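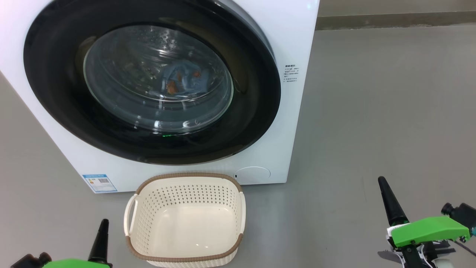
Last edited Thursday, August 15, 2024

Right, laundry thread, as promised to the two of you who asked. Get a cup of tea because I do go on a bit.

I have a habit of declaring the wash finished when there is still one thing lying in the bottom of the drum. One small crumpled thing! It's always the light ones that get me, they sit there against the steel and I walk straight past with my arms full.

So the basket now goes on the floor directly under the door before I open anything. Mine is the cream plastic one with the brown woven-look rim, and I'm fonder of it than is sensible. Said Saber swears by a tall hamper from Stinberg but I can't get my elbows round it.

The orangey-brown patches on the pale blue are a whole other conversation. My usual plan for anything like that is cool water, a good dab of washing-up liquid, half an hour's patience, and no tumble dryer until I'm sure. (I have not always been sure. Goodbye, my nice November pillowcases.)

Then there's the round cover down at the bottom right. Drain filter! Put a shallow tray and an old towel down first, turn it slowly, and let the water come out in its own time. Lahcen Abou Zeid did his last week and found 111 in loose change, in a currency he hasn't spent for years, and he's been unbearable about it ever since.
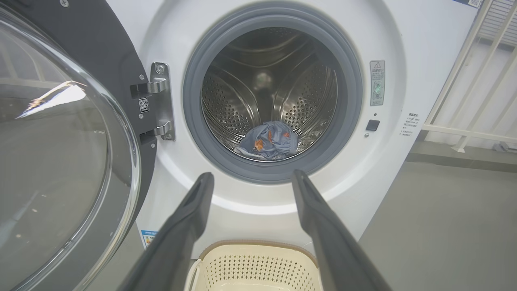
Door open wide, one still in there.

Do run a cloth round the fold of that grey rubber seal while you're at it. Mine collects hair, grit and the odd button, and I'd much rather find it on the cloth than on a clean shirt. I leave the door open afterwards as well, at least until bedtime, and the musty smell has stayed away all summer.

Someone asked about stain sticks. I've tried the Atudura one and it was fine on collars and hopeless on curry, so make of that what you will.

Next thread will be airers, once I've had a proper go with the one my sister passed on to me. Send me your sock questions in the meantime, I do read them all, even if I'm slow to answer.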